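Navness Glacier Front Positions

Welcome, and thank you for taking the time to read this before opening the tables – a lot of the questions we get by email are answered somewhere on this page.

Navness is a collection of 802 hand-drawn outlines showing where the fronts of 20 glaciers stood at the end of each melt season. All of the glaciers run down to the sea, and all of them are small enough that they tend to get skipped in the big regional surveys, which is a large part of why we grew so fond of them. We hope the outlines will be useful to people studying retreat, to teachers who want real numbers for a class, and to anyone curious about how ice behaves near warm water.

What you get

The outlines live in the folder called fronts, one file per glacier. Each outline carries the glacier name, the year, the initials of the person who drew it and a quality grade from 1 to 5, where 5 means the front was clear from one wall of the fjord to the other. There is also a summary table of yearly change in meters, with negative values for retreat. Please do read the grade column before averaging anything! 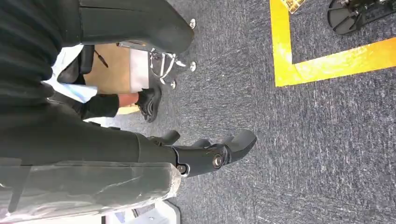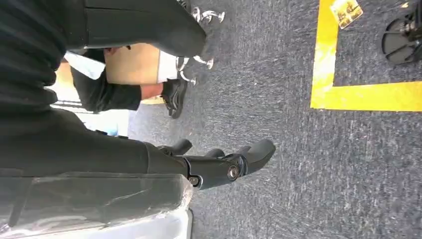 Photos: Jarodum workshop. Free to reuse with credit.

How the outlines were made

We worked from satellite scenes taken in September wherever we could find a clear one, and went to late August when clouds got in the way. Every front was drawn twice, by two different people, and the two lines were then compared. If they sat more than 20 meters apart anywhere along the front, both people went back to the scene and drew a fresh line together. This was slow (very slow, some winters), but it caught a good many places where floating ice had been taken for the glacier itself.

Known problems

Brukeo Glacier is the troublesome one. Its northern side is so thickly covered in rubble that the edge is a matter of judgment, and we have graded most of its outlines 2 or lower. A few early years are missing altogether – we left those gaps empty and did not fill them in with guesses.

Citing and contact

Please cite the collection as Kozłowski, Navness Glacier Front Positions, along with the version number in the file header. Corrections are very welcome through the issues page, and we go through new ones every Thursday.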